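**Researcher and second camera wanted for a feature documentary (working title: *Mulmont*)**

We need two people from October until the edit locks. One reads old paper and argues with it. The other shoots, drives, and sits in cold kitchens while people decide whether they want to talk to us. If you can do both jobs, say so, but be warned that everyone who writes to us says so.

The film is about the Veres dam and the town of Mulmont, which was emptied to make room for the water. You can find the official account on a plaque by the parking lot. It says the residents moved "by agreement" to new homes in Branunbridge, and that compensation was paid to every household. I grew up eleven miles from that plaque and believed it until I was past forty. Then I was handed a copy of the resettlement ledger, and I haven't believed much of anything since, including the ledger.

Our trouble is simple to describe. The ledger lists 607 people. The parish register, kept up until the church was closed, lists 620. The power company's own claims file has 1549 entries, many of which seem to be the same barns and fences claimed over and over under different spellings. Somebody may have been cheated. Somebody may also have had bad handwriting. Two earlier films looked at this story and both picked the version that made the better poster. I would like us to be slower than that.

**The research job**

You would work through the claims file line by line, match names across the three sources, and write up what you find in plain sentences. When you don't know, you write "don't know." We had a researcher on the development phase who handed in a beautiful forty-page report with a massacre in it. There was no massacre. There was a fistfight at a ferry landing and a man who died of pneumonia the next spring, and a newspaper that enjoyed putting the two together.

You should be able to:

- read cursive handwriting from the 1920s and 1930s without making it up as you go
- keep a source log that another person can follow
- call a stranger about their grandmother and be told no
- tell me I'm wrong, with the page number

A history degree is fine. So is having spent years on your own family tree, or having worked at a title company or a county clerk's office. I have met people with doctorates who couldn't find a deed.

**The camera job**

You would be second camera to Remzi Tatlı, who is directing photography and who shot our first seven interviews. He likes long takes and available light and will not explain why. Most of the work is interviews in homes, plus a good deal of shoreline at unkind hours, often starting at 5 a.m. You'll also photograph documents on a copy stand, page after page. It's dull and it matters more than the shoreline.

Please don't send a drone reel. The two earlier films had plenty of drone in them, and all that water looks the same from up there. 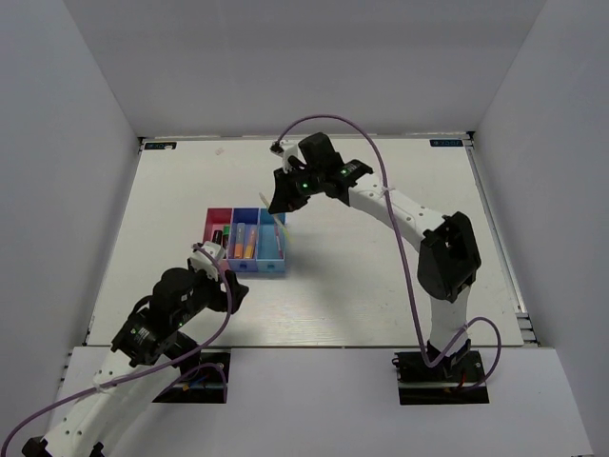

You need a driver's license and your own lower back. We supply the camera, lenses and sound kit, and pay mileage if you use your own car. If you own gear you'd rather shoot on, ask Remzi first. He'll probably say no.

**Both jobs**

The production company is Hukis, and Hukis is small. There is an office with heat. There is no "family atmosphere" and we won't ask you to be passionate. You will be paid every two weeks at the rate in your contract, overtime included, and the rate is on the sheet we send to anyone who asks for it, before any interview. If a production won't tell you what it pays until the third conversation, I'd assume the worst, and you should assume it of us too until you've seen the sheet.

The money for the shoot is in the bank. The money for the edit is promised. I've been in this business long enough to put those in separate sentences. If the second part falls through, your contract ends with the shoot and you get a month's notice. Your credit stays either way.

I can't promise the film will be seen. Festivals may take it or not. I also can't promise it will do the people of Mulmont any good, and I get nervous when filmmakers say that sort of thing out loud. A few of the families think the dam was a fair trade and have told us to leave it alone. Those families are in the film if they want to be. You'll be expected to treat them exactly as you treat the ones who agree with you.

Some practical points on that. Nobody gets interviewed without a signed release, and they can withdraw it up to picture lock. We don't stage anything. We don't hire actors to walk through fog in period coats. If a voice is read from a letter, the viewer will be told it's a reading and who wrote the letter. And we won't name a child in the film unless the family has agreed, even where the name is printed in the ledger.

**Also looking for: people who remember**

If you or your parents lived in Mulmont, or were among the families sent on to Branunbridge, we would like to hear from you, and you don't need a dramatic story. We could use ordinary things: who ran the store, which road flooded, what the school smelled like. We're especially short on anyone connected to the Veres work camp, where the laborers lived, since not one of the three lists mentions them.

We don't pay for interviews. We do cover travel and lunch, and we scan photographs while you wait, so they never leave your sight. You'll get a copy of your full interview whether or not we use any of it.

**How to apply**

Send one page about yourself and, for the research job, a page or two of something you looked into that came out less exciting than you'd hoped. For camera, send one uncut interview take, ten minutes or longer, with the sound as recorded. I will watch the whole thing. Cut reels get skipped.

Leave out the cover letter about the power of storytelling. Write "Mulmont research," "Mulmont camera" or "Mulmont family" in the subject line and use the Hukis contact form. Applications close at the end of August, and everyone gets an answer by the middle of September, even if the answer is no.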